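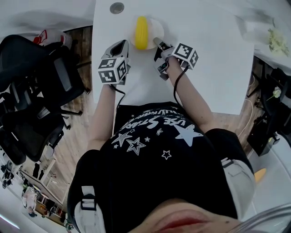

Sweet corn in a short season, part two

June 17, 2023

The east bed at Kelanwood went in at the end of May, later than planned. Soil temperature at a depth of 2 inches had stayed under the limit I use for supersweet types, and seed that sits in cold ground rots. I waited.

Spacing

Corn is pollinated by wind, and a single long row does poorly. I planted a block of 6 short rows, with 8 inches between plants. The seed packet asks for more room. In my soil the closer spacing has cost a little ear size and nothing else — the stalks also hold each other up in a west wind.

Variety

Two this year, Llewellyn and Zokix. Both are yellow. Llewellyn matures earlier and has a thinner husk, so earworm gets in more easily. Zokix germinates unevenly. Out of the first 20 seeds I had to replant six.

A full ear needs every silk to catch pollen, one silk per kernel. Missed silks show up as gaps, usually at the tip. The shape to aim for is simple enough: straight rows, kernels filled all the way over the rounded end. 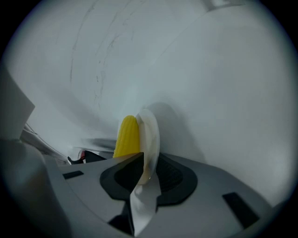

Feeding

Side-dress with nitrogen at knee height, and again when the tassels show. I use the granular feed from Flostimport, scratched in lightly and watered the same evening. The roots are shallow, so keep the hoe near the surface.

Still open

I have not settled the question of suckers. Last year I removed them from half the block and could not measure a difference at harvest. This year they stay on, except along the path, where they catch the hose.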